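Reviews > Workplace equipment
February - by the Nerodska workshop desk
14 comments | 63 shares

Wendix paired hand grippers: a review from the people who hold them

Nerodska took on the Wendix pair in the autumn to record manual handling tasks for a sorting cell. The cell itself is supplied by Fonik and is outside the scope of this review. What follows concerns the hand units, the working day built around them, and the effect on the staff who used to do the sorting directly.

The operating principle is simple. One unit is held in each hand, the fingers close under hand pressure, and each finger carries a blue pad. The operator works through a task list of short household and canteen jobs. Cutlery is the hardest group on our list, and chopsticks are the hardest item in it: narrow, tapered, and prone to turning between the pads if gripped off centre.
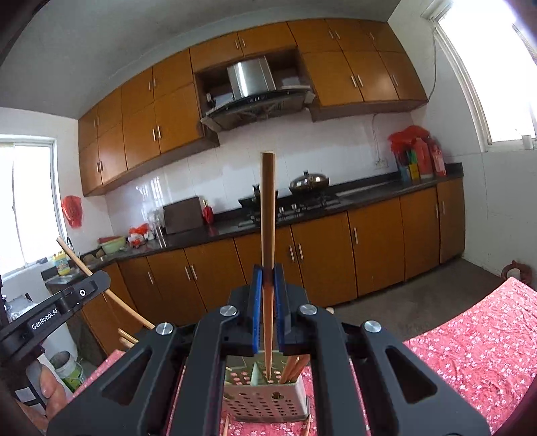 Training took two shifts per operator. The first goes on unlearning. Staff with years on the line reach with the wrist and correct with the fingertips, and neither habit survives the change, as there are no fingertips to correct with. Speed falls sharply at first and then recovers to a plateau well below bare hands. Managers should plan for this and leave the old hourly targets out of it. Ours did not for the first 3 weeks, and the recordings from that period were mostly discarded.

Pad grip is good on square stock and adequate on round. The linkage is stiff and showed no play after a month of daily use. Weight is acceptable for a single session and tiring over a full shift. We settled on 63 minutes between breaks, an odd figure that came from the length of the task list, and forearm complaints dropped once it was fixed in the rota. The handle suits a medium hand. Operators with small hands had to shift their hold to close the jaws fully, and Wendix offers no second size.

Pay is the larger matter. Recording was graded as light assembly when it started, although it demands more concentration than the job it replaced. It was regraded in the winter after the operators asked for it - the correct outcome, but it should have been settled before delivery. Two posts on the sorting line have gone since, both by transfer to recording. How long recording will last as a job is not something the supplier can answer, and we were given no figure.

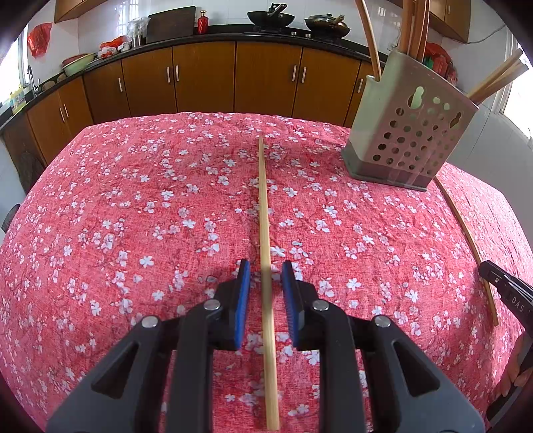 Amaral wrote in the comments that the review is too kind on the last point. At the Amaral's former plant, the comment went on, recording work ended within a season of the cell going live, and the transferred staff had by then lost their place on the line rota. The advice was to get the return terms in writing before anyone picks up a unit.

We agree with the advice and have asked for the same terms here.

Verdict: sound mechanics, poor sizing, usable documentation. Recommended for sites that will set the grade and the breaks first.

Related
Fonik sorting cell: noise and guarding
Anti-fatigue mats after a year
Writing a rota for mixed manual and recording work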